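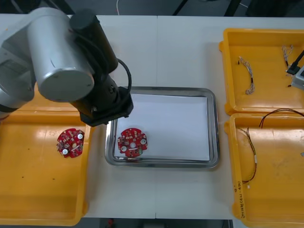 Grudisent opens a sorting bench for the bits you can't bear to throw out

Haldane, June. Repair supplier Grudisent has opened a parts sorting service at its Haldane workshop, for anyone whose spares have been living in a biscuit tin since the last house move.

Customers send in a box of mixed electronics. It comes back divided up: circuit boards in one tray, short wire harnesses in another, long ones in a third, and no more fishing for a connector with a bent fork. Boards are laid out on white paper in a steel tray, where a missing part has fewer places to hide. The round red ones get this treatment too, despite their habit of looking exactly like each other.

The service grew out of a clear-out of Grudisent's own stockroom, which produced 1643 loose parts and one sandwich, since retired. Staff had been reordering harnesses they already owned for most of a year.

"We had always told customers to label things," said a spokesperson for Grudisent. "It seemed time to find out what that was like."

Boxes of up to 200 parts are returned within 9 working days. Larger boxes, up to 400 parts, take longer and may prompt a phone call. The yellow trays are sold separately under the Dreler name, in one colour.

Boxes can be handed in at the Haldane counter or at any Fonodik repair shop. Please remove batteries, biscuits and string first.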